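The Board at Horkau

On Monday the two arms at Horkau were given the work which every child gets at the end of a lesson: clean the board. The toolbox stood behind on the marble table, and the right arm was already holding the board by its side.

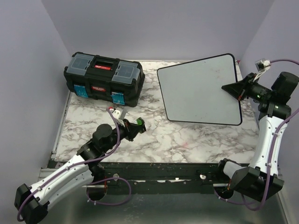 Jarosław Czarnecka

"It will be finished before lunch," said Kozłowski.

I had cleaned for 22 years in the offices of Tuvara, and I did not believe him. I brought my tea and sat down. My neighbour Kurek had asked me at the weekend if such machines could take my job, and I had promised him a fair answer.

"What did it cost?" I asked.

"Less than your pension."

He was in good humour. He told me about the 181 attempts of last month, and how in the first ones the eraser flew across the room like a bird. Now the gripper had it by the green handle, with the black felt against the white. The blue writing was still whole.

"My mum would already be washing the floor," I said.

"Your mum did not need to learn what is an eraser."

I thought about this. She did teach me, in fact, and I was a slow pupil.
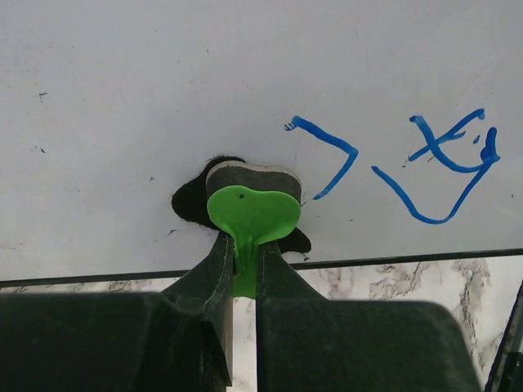

After Lunch

Kozłowski went to telephone Gimar about a spare part. I stayed alone with the arms and looked at the marble, at its dark veins and one little pinkish-red smudge among them. My hand was already searching in my pocket for a cloth.

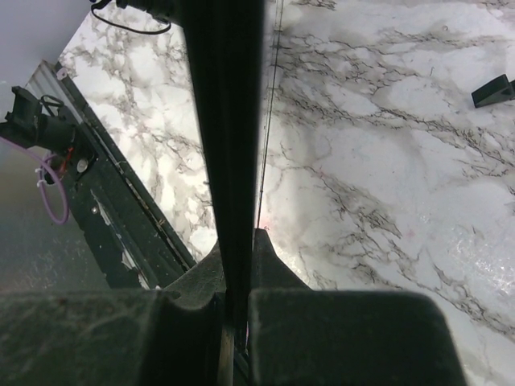

The table at Horkau, with the smudge.

I left the cloth where it was. To Kurek I said in the evening: not this year, but buy them a good eraser.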